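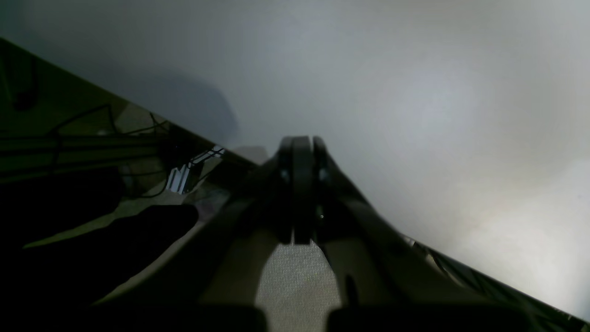 Do black T-shirts need to be folded differently from other shirts? Same fold, but I do it inside out if there's a print.

Sorting the shirt drawer this February. Smooth the body first, sleeves in, then thirds. I do it on the bare table because a bedspread drags.
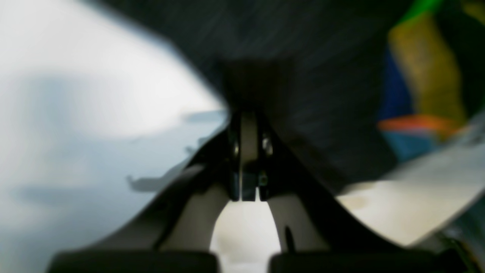 My other rule is lint. Black cotton picks up everything, so I wipe the table before any shirt goes down. Dark fuzzy cloth over a bright white surface makes it easy to see what you missed. 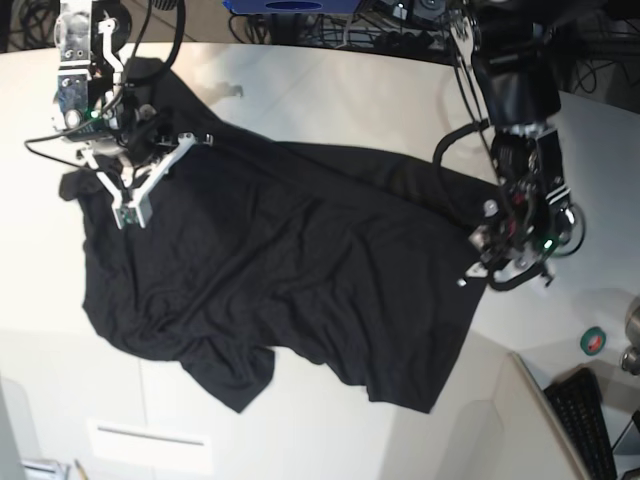
Black shirt on the white table, still rumpled.

Creases come out better by hand if you start at the collar and work down.

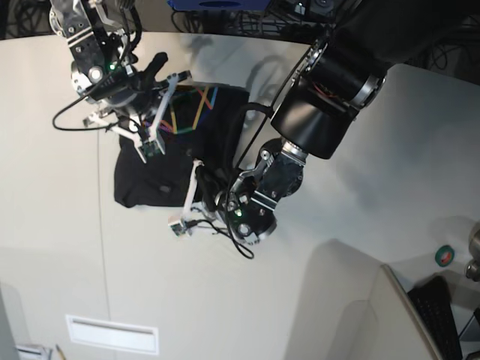
Then it's sleeves, sides, bottom up. Hemant Pandey rolls his. I tried that and the hems curled, so I'm staying with flat. Gray ones tonight.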